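What I do all day now

My mother asked me on the phone what it is I do at Llewellyn these days, and I made a mess of answering, so let me try again in writing (I type better than I talk, as she'd tell you).

For years I packed hats for the Uvberg stores. Then in December they told us the Hendau line would be getting robot arms, and those of us who wanted could move over to teaching. I put my hand up before I'd really thought about it! So now I pick things up with a pair of grippers, one in each hand, and the machine is meant to learn from how I do it. Mostly it's a cap and a little wire hat stand, up to 130 goes in a shift.

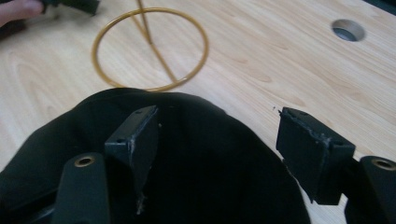
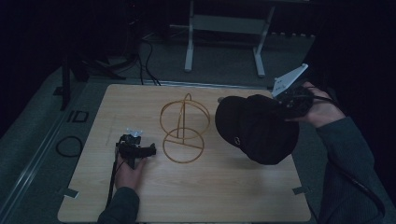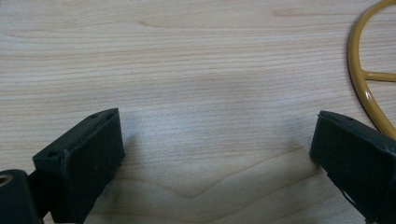

My shoulders are better than they were at the packing bench, but my wrists have opinions, and I do miss the chatter. You can't gossip much when every movement is being saved. A few of the old crew stayed on boxes and we still eat lunch together, though the talk gets careful when somebody brings up next year. I don't know what to tell them. The pay is a little better, and I'd be fibbing if I said that didn't matter to me.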